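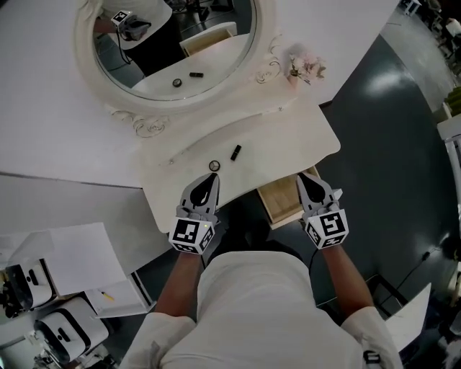

Away tickets for the cup replay — do season ticket points carry over?

Posted in Football: Tickets and Travel

Bayu Manurung

Hi all, hoping someone here has been through this before. I've had a season ticket at Melonar for three years and I'm trying to get two seats for the away replay at Rozīte. The club email says sales open at 10am to anyone with 59 points or more, and my account shows 42. But I went to the first match as well, and those 17 points haven't been added yet. If they were, I'd be on the number exactly!

I rang the ticket office and sat in the queue for ages, then got a recorded message telling me to look at the website, where I'd just been. The away end only holds 1,295 so I don't fancy waiting for general sale. Does anyone know if the points from the first game count for the replay, or do they treat it all as one tie? And can I buy the second ticket for my brother, who has no points at all? He's been to plenty of games but always on my spare.

Also, is the supporters' coach any good? I've only ever gone by train and the last one back leaves before extra time would finish.

Ashraful Talukder

Same thing happened to me in the last round. The points did go on, but only the evening before the sale, so don't panic yet. They seem to do it in one big batch. When mine went up I had to log out and back in before the page would let me through to the seats, so do that at half nine and save yourself the bother.

They count the first match and the replay as separate games, so yes, your 17 should be in there. I'd still send the ticket office an email with your booking reference, just so you've got something in writing if it goes wrong. I got an answer the next morning, which is a lot better than I've ever managed on the phone.

Your brother is the awkward bit. For league games you can add a friend once you've qualified, but for cup away games each person needs their own points until the second sales window. I'd get yours first and then have another go for him when that opens. You might not be sitting together, though at that ground everyone stands where they like behind the goal anyway. We had 314 tickets left at that stage last time, and it was a longer trip, so I wouldn't call it hopeless.

The coach is fine — a bit slow, and they stop at the services near Camura for what feels like a week — but it waits until the match is done, penalties and all. Take something to eat.

tradiren_end_block_c

just go general sale mate, never sells out. got mine on the day for the semi two years ago and there were empty seats everywhere. coach is a rip off, drive and park by the retail park, ten min walk

Bayu Manurung

Thanks both! Points still not showing but I've emailed them like Ashraful said. Might risk the second window for my brother. He says he'll come on the coach as long as he gets the window seat.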